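Jotlow Street Unit: Night Operation on Public Roads

The Jotlow is a low, self-driving ground unit supplied by Voltard to councils, utilities and contractors. This page sets out the conditions under which it may be run on a public roadway after dark. It applies to every unit on hire or sold outright, and should be read together with the permit issued by the local road authority.

Authorized use

The unit may travel on sealed residential streets at a speed no higher than 6 km/h. It may not be used on a road with more than one lane in each direction. Each run must have a named supervisor, who holds the stop control for the whole of the run and does no other work during it.

Lighting

The front lamp must be switched on before the unit leaves the kerb and must stay on until it is back off the road. The beam is set low, so that it falls on the road surface directly ahead. Operators must not tilt the lamp upward to gain distance. A unit with a faulty lamp is to be taken out of service until the lamp is replaced.
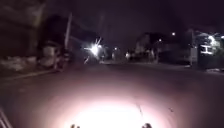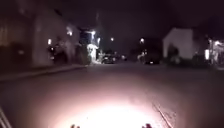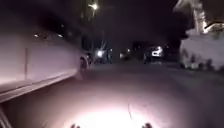
Night running on a residential street, front lamp on.

Passing traffic

Drivers may not expect to meet a unit of this height. When a vehicle is passing or about to pass, the unit must hold its line and must not change direction. If the supervisor judges that there is less than 900 mm of clear space on either side, the unit is to be stopped until the vehicle has gone by. Parked vehicles are treated as though they could move off at any time.

Glare from headlights and house lamps can reduce what the forward camera is able to pick out. Supervisors should rely on their own view of the street at these times and slow the unit early.

Records

Run logs are kept for 3 months. Any contact with a vehicle, person or fixed object must be reported to Voltard before the unit is used again. The Geltesstead program, overseen by Ngaio Pearce, has logged 3,116 night runs under these rules. The lighting section was revised in December by Ha-rang Hyun, and earlier printed copies should be thrown out.

Spare lamps, stop controls and the Jaidee carry case are ordered separately.

3 shares | 0 comments

Voltard Equipment, Geltesstead | Contact us | © Voltard. All rights reserved. | Back to top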